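Deradbridge Forums > Out and About > Halls, rooms and parties

Topic: The Old Piątek rooms for a joint birthday and ceilidh?

costel_d
Hiya all, after some advice. My sister and I are having a joint birthday in August (she's turning the big one, I'm just tagging along) and we've more or less settled on the Piątek rooms by the bridge. Long hall, kitchen off the side, that lovely floor. We want a ceilidh first, then food, then whatever my brother-in-law has on his playlist.

Has anyone used it lately? The booking page is all very jolly but doesn't tell you much. I'm mostly wondering about noise, and whether you can bring your own food or have to go through Plorel.
Costel Dinu

dagny_b
We had our wedding do there and I'd go back tomorrow! Gorgeous in the evening, with the doors open on to the yard. You can bring your own food but they charge for using the kitchen, and you have to say so when you book. We didn't say so. There was a bit of a chat about that on the night.

Plorel did my cousin's christening and the food was nice enough, just small. Everyone went for chips after.

marrowfat
Noise is your problem there. Music off at 10 if the yard doors are open, and they do mean it. If the doors stay shut you get longer, but in August you'll be boiling.

costel_d
Oh no, 10?? We'd barely have finished the pudding. How much longer if they're shut?

marrowfat
Depends who you get on the phone. I was told one thing and my neighbour was told another. Get it in writing.

Stepien_B
I have to stick up for them a bit. I call for a ceilidh band (fiddle, box, drum, me shouting) and we play the Piątek rooms three or four times a year. The floor is the best in town for dancing and the sound is kind, you don't need half the gear you'd need at the Jokum. The doors rule is there for the flats behind, and the people in the flats are perfectly nice if you put a note through beforehand.

Start early, that's my tip. Dancing from teatime, eat in the middle, dance again. People always leave the dancing till late and then half of them are too full to move.
Bogdan

marrowfat
The floor's fine. The loos are not. And the Jokum has parking, which for anyone's nan matters more than a bouncy floor. I'd take the Jokum any day of the week.

dagny_b
The Jokum has a carpet, marrowfat! You can't strip the willow on a carpet. My uncle tried and had to sit out the rest with his foot on a chair.

wycliffe_m
Did my dad's retirement at the Jokum and it was grand, but we were a sitting-down sort of crowd. For dancing I'm with Bogdan. One thing about the Piątek – the deposit. They hung on to ours for 27 days and I had to ring twice. Got it all back in the end, so I'm not saying they're crooks, just slow. Take a picture of the hall before you leave, with the chairs stacked.

marrowfat
27 days is a joke.

wycliffe_m
It wasn't my favourite month, no.

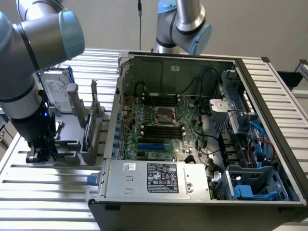
Can you put up your own decorations in the Piątek rooms?

You can hang things from the picture rail and the hooks over the stage, but no tape or pins on the walls and no confetti anywhere, including the yard. We did paper lanterns on string along the rail and it looked a treat.

costel_d
Lanterns, lovely, my sister will be all over that. Is there a ladder or do I bring one?

AleksG
There's a stepladder in the cupboard by the kitchen, ask for the key when you collect the main one. They let you in early to set up if there's nothing on before you, but phone and check, we turned up to find a toddler dance class in full swing.

Also the round tables are a right pain to wheel out. Get some strong cousins in.
Aleksandra

Stepien_B
And leave more room than you think for the dancing! If you've got tables down both sides you'll only get short sets in. Put them all at the kitchen end and it works a treat.

marrowfat
Then everyone's queueing for food on top of each other.

Stepien_B
They can queue. It's a party.

costel_d
Right, I've rung them and pencilled us in! Doors shut after 10 and we can carry on a while, she's emailing me the exact time (yes marrowfat, in writing). Going with our own food and paying for the kitchen. Bogdan, are you lot free in August? Sending you a message now.

Stepien_B
Got it, will check with the fiddle player and come back to you tonight.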